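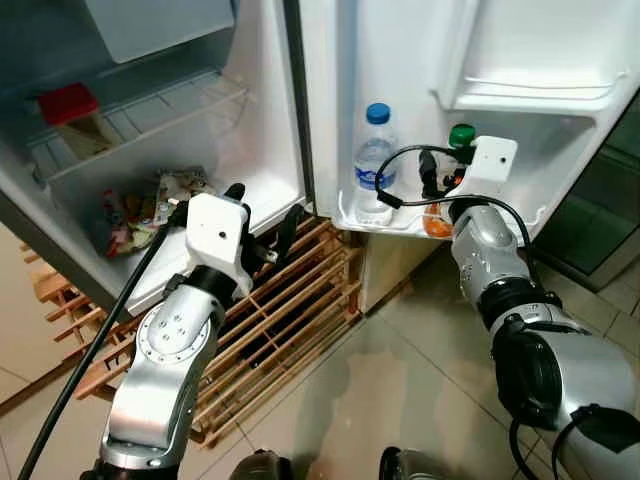 Item 3, refrigerator task: left arm at the main compartment, right arm at the door bin.

SKINAREL HOUSEHOLD TASKS WORKING GROUP
Minutes of meeting, 31/10/2019
Sirnstead, upstairs meeting room
Present: seven members, quorum met.

1. Minutes of the previous meeting
Approved with one correction. Under item 4, "dishwasher loading" should read "dishwasher unloading." Loading has not been attempted.

2. Matters arising
The Plonby site has confirmed bench space through April. The request for a second refrigerator remains open.

3. Refrigerator task
The group reviewed the two-arm work. The door bin holds a water bottle with a blue screw cap and a bottle with a green cap and orange liquid in it. The right gripper is at the green-capped bottle, which it largely hides from the head view. Members agreed that any grasp check relying on that view alone is weak in this position.

Inside the compartment are a small red box-shaped item on the wire shelf and a crumpled, multicolored package on the floor below. The package was considered the harder item. It has no flat face to plan against, and the gripper mount covers part of it on approach.

Cable routing was raised. The thin cable at the right mount loops in front of the water bottle. Two members asked for it to be tied back along the arm. One member objected that this would limit wrist rotation. Left with the hardware subgroup.

4. Success rates
Habte reported 53 completed bottle removals in its last test block. The reporting sheet does not state how many were attempted, and the figure was noted without being accepted as a rate. Habte to resubmit with attempts, human interventions and drops in separate columns.

The group agreed that a removal counts as complete only when the bottle is standing on the counter and the refrigerator door is closed. Earlier sheets stopped the clock at lift.

5. Readiness statement
The draft statement for the annual report said that the system "can put away groceries." After discussion this was struck. Replacement wording, agreed 5 to 2: "The system performs selected refrigerator tasks under supervision, with known items in known positions." The two members opposed wanted a time comparison with a person doing the same work. No comparison data are available.

6. Shop-floor tasks
Shelf facing deferred. The parts list has not been received.

7. Budget
A further 3000 dollars approved for gripper fingers and spare cables. Quotes to be obtained before ordering.

8. Actions
Hardware subgroup: report on cable tie-back and wrist range.
Habte: revised results sheet, within 15 days.
Secretary: circulate the agreed readiness wording.
Plonby site: reply on second refrigerator.

Next meeting to be set by email. Meeting closed at 4:10 p.m.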